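Dovside chores project: progress to the end of August

We've had a good couple of months, and I'm glad to say that more than 4,000 practice runs are now safely stored, which is a good deal further along than I dared promise you in the spring. Tidying and picking things up still take most of our time, and I think rightly so.
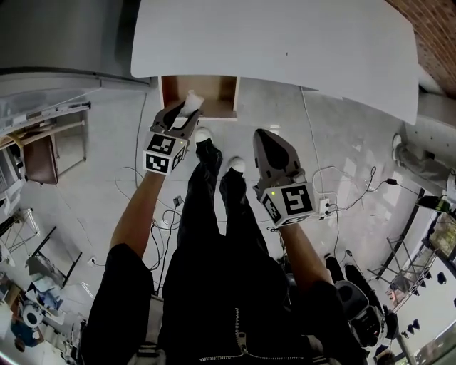

Can a machine do the chores yet? Some of them, slowly, and with one of us close by! Of the 15 chores on the Isaksson list, 2 now go well enough that I'd happily show them to visitors. Small things tucked under a table or into a cubbyhole remain a real trial, and crumpled paper is worse still. We'd like to spend the autumn on those, if you're agreeable, before moving on to the shop shelves at Didport.

Siv Hedlund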